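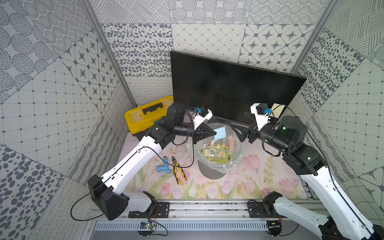
I had been promising Irén Mészáros since February that I would come over and see the gripper bench at Drodton, and on September 5, 2020 I finally got on the train and did it, with a bag of rolls for everyone, as one should. Győző Kocsis met me at the door and we went straight through to the two-arm station (coffee came later, and it was very good coffee). They are comparing two sets of fingers there, the Koval and the Sidar, and the job they like best for it is clearing up paper. You would think the heavy things would be the test, but give me the pliers on that tulip-covered table any day over a sticky note at the rim of a wastebasket, with a thin plastic liner waiting to be pinched along with it!

Győző has tried 218 pick-ups so far and keeps them all in a notebook. The Koval fingers are the gentler pair, he told me, and lovely on crumpled scraps, though they tire of anything flat. The Sidar ones close harder and get hold of a single sheet more often, but he has had to change 4 liners on their account, and he let me look at one of them.

After lunch Kidus Adugna let me drive one arm myself for 18 minutes, and I was dreadful, and enjoyed every one of them. My main trouble was bringing the wrist in too steeply. Irén prefers a low approach from the side and I could feel the difference as soon as I tried it her way. They hope to have a third set of fingers from Clorklow to try next, and I have already asked if I may come back for that.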